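Punuso Grasp Planner
Grasp and approach planning for two-finger grippers, with built-in simulation

Overview
Punuso is a planning library for arms fitted with a parallel or angled two-finger gripper. It takes a depth image or point cloud from a wrist-mounted camera, proposes grasp poses, checks each one against the known geometry of the arm and the room, and returns a timed joint path. It runs as a standalone service or links directly into an existing controller.

The library does not replace the motion controller on the arm. It sends waypoints at a fixed rate and expects joint positions back. Drivers for other arms can be written against the Lunde interface, which is documented in full and has 21 calls.

Simulation
Every license includes the Iltano simulator. Iltano loads the same gripper model, camera model and room model that the planner uses, so a plan can be replayed in simulation with no changes to the job file. Wrist views can be rendered with flat materials for speed or with full textures for perception work.

The wrist view is also the quickest way to check finger clearance. Turn on the body overlay and step through the approach one waypoint at a time. Large unlit surfaces close to the wrist are worth a second look, as they carry little texture for the stereo matcher and tend to come back as holes in the depth map. The planner treats holes as occupied unless told otherwise.

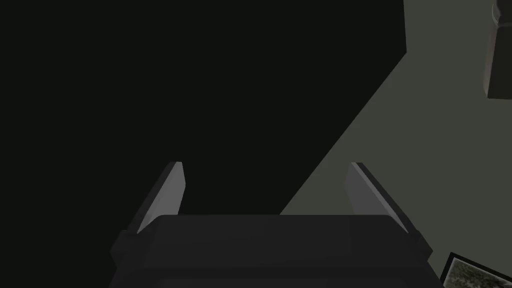
Simulated wrist view, gripper open. Source: Brestness Robotics, Iltano renderer

Gripper geometry is read from a URDF file or from the Punuso gripper format, which adds finger travel, tip width and a keep-out shell for the housing. A simple low-polygon body is enough for collision checks and is what we recommend. Detailed meshes slow down the checker and rarely change the result.

Planning
Candidate grasps are scored on tip contact, approach angle and distance to the nearest obstacle. Weights are set per job. The default limit is 200 candidates per request; raising it helps in cluttered bins and makes little difference on open shelves.

If no candidate passes, the service returns a reason code along with the last pose tested. That pose can be opened in Iltano from the log viewer.

Specifications
Planning time, single object: 37 ms median on the reference PC
Supported grippers: two-finger, parallel or angled
Camera input: depth image, point cloud, stereo pair
Room model: mesh, boxes or occupancy grid
Interfaces: C++, Python, TCP socket
Operating system: Linux, 64-bit

Licensing
Licenses are issued per controller. Each one covers 2 simulator seats and all updates for the current major version. Additional seats can be added at any time through the Brestness customer portal.

Related items
Lunde driver kit
Iltano room model pack
Punuso log viewer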